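Growing Copper Oxide Films for Splitting Water with Light
Student project report, Waweru Summer Laboratory Scheme

When I signed up for a summer project in inorganic chemistry I pictured myself surrounded by colored solutions, and for the first week or so that is pretty much what I got. Copper sulfate blue is a lovely thing to look at first thing in the morning. The project itself, though, was about what happens when you take that blue solution, make it strongly basic with some lactate in it to keep the copper from crashing out, and coax a thin layer of copper(I) oxide onto a piece of conducting glass. Copper(I) oxide is a semiconductor that soaks up visible light, it is made from cheap elements, and in principle it can push electrons into water to make hydrogen. In practice it has one big weakness, and most of my summer went into getting to know that weakness very well.

The trouble is that the same electrons that are meant to reduce water are just as happy to reduce the oxide itself. Leave a bare film in electrolyte under a lamp and it slowly turns into copper metal. My supervisor had suggested a simple question for me to chase: does the way you grow the film change how long it lasts before this happens? The group had plenty of experience with covering layers (titanium dioxide and the like), but much less with the bare material, and I liked the idea of working on something plain.

I grew all of my films by electrodeposition, on slides cut from a single sheet of coated glass from Hoteck. Each slide was washed in soapy water, then acetone, then ethanol, then dried under nitrogen – I got rather fond of this routine, and I could do it half asleep by the end. The bath was kept warm in a jacketed beaker, and I changed the pH between batches by adding sodium hydroxide a little at a time. In total I made 19 films that were good enough to test, and quite a few more that peeled, cracked or came out patchy and went straight into the waste jar.

I should say something about the patchy ones, because they taught me more than the good ones did. For a long while I blamed the solution. I remade it with fresh lactic acid, I filtered it, I let it stand overnight, and still there would be a bald strip along one side of the slide. In the end it was the clip. The crocodile clip holding the slide was pinching it at a slight angle, so one edge sat further from the counter electrode than the other. A small plastic spacer fixed it in an afternoon, and I still wince a little when I think of all that lactic acid. 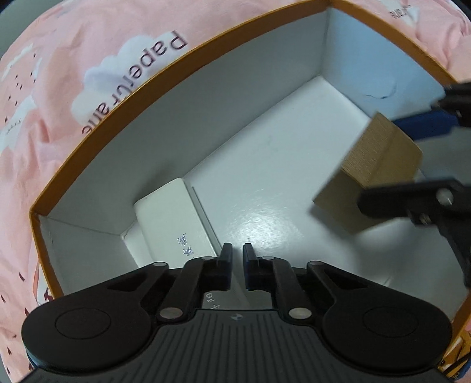 Vulia wrote in the margin of my first draft that the angle of the slide could only explain the bald strip if the bath was poorly stirred as well, and wondered whether I had looked at the two things separately. I hadn't, and it was a fair point. So I went back and ran the deposition with the spacer in place and the stirrer off, and then with the stirrer on and the spacer out. The still bath gave a film that was thin all over but even. The tilted slide gave the bald strip again, though a narrower one than before. I take this to mean that both played a part, with the tilt being the worse of the two.

For the light tests I used a small three-electrode cell with a flat window, a platinum wire, and a silver/silver chloride reference. The electrolyte was sodium sulfate solution with a phosphate buffer. The lamp was chopped on and off so that I could see the photocurrent as a series of steps, and the potentiostat fed everything into a program called Sulalora, which has a charming habit of naming every file "untitled" unless you are quick. The films absorbed strongly below 510 nm and looked anything from pale orange to brick red, depending on thickness.

The photocurrent from all of the films dropped with time, as expected. Films grown from the more basic bath held on longer, and under the microscope they had larger, blockier crystals. Films from the less basic bath had smaller, pointier ones and darkened quickly. It is tempting to say that fewer grain boundaries means fewer places for the reduction to start, and that was my favorite idea for a while, but the thickness changed along with the crystal shape and I can't fully pull the two apart with the data I have.

I did try. I grew 2 films to the same total charge, one from each bath, and compared them over a long run. The blocky one did better again, but the pair is only a pair, and I would want to repeat it before leaning on it too hard. X-ray diffraction of the darkened films showed copper metal peaks next to the oxide ones, so at least the basic story of how they fail seems safe.

If I had another few weeks I would measure thickness properly with a profilometer, and I would collect the gas above the cell, as I never confirmed that the current I measured was going to hydrogen at all. Some of it was plainly going into wrecking the film. The settings for each batch are in the appendix, with the 7 traces I trust most, and the remaining slides are in the desiccator on the second shelf, labeled in pencil.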